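Workshop notebook, March
Bremus relay trial, second bench session
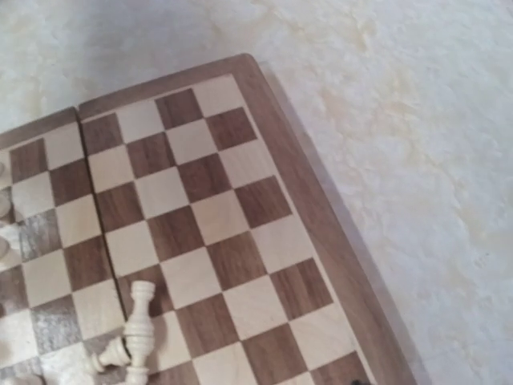

Folding chessboard, wood, with darker border.

Entry by Gaetano Marras. The Bremus relay is intended to pass target tracks from the Trnka ground radar to the Gostance command post when the main satellite link is jammed. The purpose of this session was to measure delay under load.

Messages were sent in blocks of 2000. With the jammer simulator off, median delay was 133 ms. With the simulator on, the relay changed channel as designed, but 21 messages in the first block arrived out of order. No messages were lost. The second block gave the same fault at the same point, shortly after the channel change.

Time stamps are applied at the receiver and should be applied at the radar. Tradatano has been asked to supply the revised firmware. Until it is installed, track files from this bench are not to be forwarded to the exercise staff.

Next: repeat at 100 percent load, backup power only. Check the antenna feed connector, port side, before start.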